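Callton Home & DIY Forum
Flat-pack and Furniture > Small shelving

Thread: Black metal leg shelf unit, legs first or boards first?

mossgate_27
Posts: 74
6 Nov 2019

Has anyone put together one of the small black shelf units with the round metal legs and the black boards with notched corners? Mine is from Flomus and the instructions are one folded sheet with four drawings and hardly any words. I have the first board on the floor and I can't work out whether I should do all four legs now or get the second board on before I tighten anything.

The legs have small holes along the length and a rounded cap at the top. The sheet seems to say the boards go at whichever holes you like. I want to use it next to the bed for a printer and some paper, so the spacing matters a bit.

Also, is it meant to be built upside down? The drawing could be read either way.

brackenhill
Posts: 2487

Legs first, all four, but only finger tight. Then the second board. Tighten at the very end when it is standing where you want it. If you do the first leg up fully the opposite corner never lines up and you end up undoing it.

I've built a few of these for our office. The Declercq ones are near enough the same and I did them all that way.

tinpot
Posts: 2474

I'd disagree with that. If you leave all four loose they flop about and you need a second person to hold them. I tighten the back two properly, so they stand on their own, and leave the front two loose until the next board is on. Never had one come out skew.

mossgate_27

I'm on my own, so the flopping is a real problem. One of them already went over and caught me on the shin.

brackenhill

They only flop if the board is on carpet. On a hard floor they stay up well enough with the screws in a few turns.

tinpot

Not in my experience, and mine was on laminate. It depends how long the legs are. Short ones, fine. Over knee height you want something holding them.

pale_kettle
Posts: 27

I did one last week. The board is flat on the tiles and I went round it leg by leg. I kept the screws in a plastic tub beside me, which I would recommend, as the washers will go everywhere otherwise.
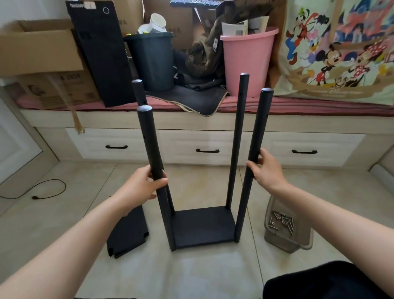
Back two legs up, front two going on. Second board is on the left.

I built it with the board on the floor as you see and it was easy enough to get at the corners. The tiles are hard on the knees, so put a cushion down.

mossgate_27

Thanks, very useful. Did you tighten the back two before you did the front?

pale_kettle

Yes, but not with full force. Tight enough to stand. I went round again with the key when the second board was in. So a bit of both methods I suppose.

tinpot

That's what I said.

brackenhill

It is halfway between the two. She or he went round again at the end, which is the part that matters. The people who get a wobbly unit are the ones who tighten as they go and never check it again.

larch_and_oak
Posts: 74

Look at the caps before you start. On mine (Zilton, not Flomus, but it is the same sort of thing) one cap was not pushed down fully and that leg measured longer than the rest. I spent an evening blaming the floor. A tap with a rubber mallet sorted it. Don't use an ordinary hammer on it, you'll mark the finish.

Drawers under the bed look handy, pale_kettle. Is that platform built in?

pale_kettle

Yes, it came with the room. Three drawers, and they hold a lot. The boxes on top were what I hadn't found a place for yet. The shelf was meant to take some of that.

larch_and_oak

Fair enough. I'd want the shelf clear of those drawers so they still pull right out. Measure with one open.

mossgate_27

Good point, I have a drawer on that side too. I'll measure it tonight.

What about the weight? The sheet doesn't give a figure. The printer isn't heavy but it shakes when it runs.

brackenhill

Put it on the bottom board. If there is any movement in the legs you will notice it far more at the top. Paper can go above.

tinpot

Agree with that one. And go over the screws again after a month of use, the shaking works them loose.

harbour_mat
Posts: 27

Does anyone know if you can buy extra boards for the Flomus one? I've got the two-board version and there are plenty of spare holes on the legs. The shop in town said no but didn't sound sure.

larch_and_oak

I asked the same about mine and was told they only sell it as a set. You could cut a piece of ply and notch the corners, but it needs painting and you have to get the notches right or it pinches.

mossgate_27

Update. It is up. I did the back two tight enough to stand, the front two loose, put the second board in and then went round all of it twice. There was a small rock at one corner, which was a cap not pushed down, as larch_and_oak said. It is fine now. Drawer opens with a hand's width to spare.

I have two washers left over. Are there meant to be spares?

tinpot

Mine had spares in the bag. Check under the bottom board though, in case you missed a corner.

mossgate_27

Missed a corner. One washer left over now.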